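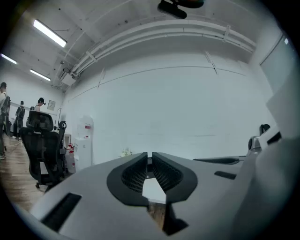

*Una de las salas de oficina del edificio Bodska, con el techo visto y el haz de tubos blancos sujeto en la parte alta de la pared del fondo.*

**Bodska termina la reforma de instalaciones de su segunda planta sin reponer el falso techo**

18 oct 2023. La propiedad del edificio de oficinas Bodska ha recibido la segunda planta reformada, con las vigas y las canalizaciones a la vista y pintadas de blanco. El proyecto es de la ingeniería Nunent y la ejecución ha correspondido a la contrata Butt. La planta la ocupa en régimen de alquiler Jinley, que se ha ido instalando por zonas desde que quedaron libres las primeras salas.

El edificio suma 3.000 metros cuadrados útiles repartidos en cuatro plantas. La segunda es la primera que prescinde del techo registrable de placas, retirado en mayo junto con su perfilería. El proyecto inicial contemplaba reponerlo a la misma cota. La dirección facultativa propuso dejarlo fuera al comprobar que los registros de las instalaciones antiguas no coincidían con los planos y que buena parte de las placas se había cortado a mano para llegar a ellos.

Según la memoria final, firmada por el ingeniero Raimonds Paulauskas, los trabajos se dividieron en tres capítulos: desmontaje y saneado, tendido de canalizaciones y alumbrado. El saneado incluyó la retirada de cableado fuera de servicio, el sellado de pasos entre salas y dos manos de pintura mate sobre vigas y forjado. Las superficies verticales se han dejado en blanco liso. En algunas paredes siguen marcándose ligeramente las juntas horizontales, un acabado que la propiedad ha dado por bueno y que no figura en la lista de repasos.

El segundo capítulo es el que más ha modificado el aspecto de la planta. Los tubos, también blancos, se agrupan en haces que discurren junto al encuentro de la pared con el techo y se fijan con soportes a intervalos. Donde el paramento cambia de dirección, el haz lo acompaña en curva. Nunent descartó las cajas de derivación en esquina por razones de mantenimiento: obligaban a colocar la escalera sobre los puestos de trabajo para cualquier revisión.

En total se han tendido 152 metros de haz, medidos sobre plano y verificados en obra. La memoria fija una separación mínima de 100 milímetros entre las canalizaciones de fuerza y las de datos cuando circulan en paralelo. En los cruces se admite una distancia menor siempre que se resuelvan en ángulo recto. Moushumi Dewan, jefa de obra de Butt, explica que el replanteo de las curvas llevó más tiempo que el tendido de los tramos rectos.

«En recto, un error de unos milímetros se reparte entre soportes y desaparece. En la curva se ve desde la puerta. Hubo un tramo que desmontamos dos veces», indica Dewan.

El alumbrado general se resuelve con luminarias fluorescentes lineales montadas directamente en el techo. Se han conservado las que estaban en buen estado y se han reubicado 63 unidades para ajustarlas a la nueva distribución. La propiedad estudió la sustitución completa por equipos LED, pero la ha aplazado al siguiente ejercicio presupuestario. Las líneas de alimentación quedan preparadas para el cambio y no será necesario modificar los circuitos.

Shafiq Herath, responsable técnico de la propiedad, señala que la eliminación del falso techo ha obligado a revisar el reparto de luz. Las luminarias quedan ahora más altas respecto al plano de trabajo y parte del flujo se pierde entre las vigas. El blanco de techo y paredes compensa en parte esa pérdida. Las mediciones nocturnas, con las ventanas cubiertas, dieron valores admisibles en todas las salas menos una, situada en la fachada norte, donde se añadió una línea de luminarias.

La acústica era el punto con más reservas por parte del inquilino. Sin placas, las salas tienen mayor volumen y más superficie dura. Sumaiya Jayawardena, encargada de espacios de Jinley, confirma que la empresa pidió un ensayo de reverberación antes de aceptar la solución y otro una vez amueblada la primera zona. El segundo resultado fue mejor que el previsto en cálculo, aunque Jinley mantiene abierta la posibilidad de colgar paneles absorbentes en las salas de reuniones.

«Para el trabajo diario nos vale. En las llamadas con varias personas se nota el techo, y eso lo miraremos sala por sala», afirma Jayawardena.

La recepción se ha formalizado con una lista de repasos pendientes. Incluye el ajuste de dos puertas que rozan en el cerco, el etiquetado de los circuitos en el cuadro de planta, la reposición de un rodapié y la entrega de los planos definitivos en formato editable. Butt dispone de un mes para cerrarla. Los trabajos con taladro se harán fuera del horario de oficina, a petición del inquilino.

El plan de mantenimiento también cambia. Las canalizaciones vistas acumulan polvo en la cara superior, por lo que se ha previsto una limpieza por aspiración dos veces al año y una inspección visual de soportes en la misma visita. Kamrul Roy, coordinador de mantenimiento del edificio, calcula que la localización de averías será más rápida que con el techo anterior, en el que había que levantar placas hasta dar con la línea afectada.

Para las otras tres plantas no hay todavía calendario. La propiedad ha encargado a Nunent un levantamiento de las instalaciones ocultas de la primera, que conserva el techo de placas y tiene dos inquilinos con contratos de distinta duración. El informe deberá indicar si la intervención puede hacerse por mitades y qué cortes de suministro exigiría en cada fase.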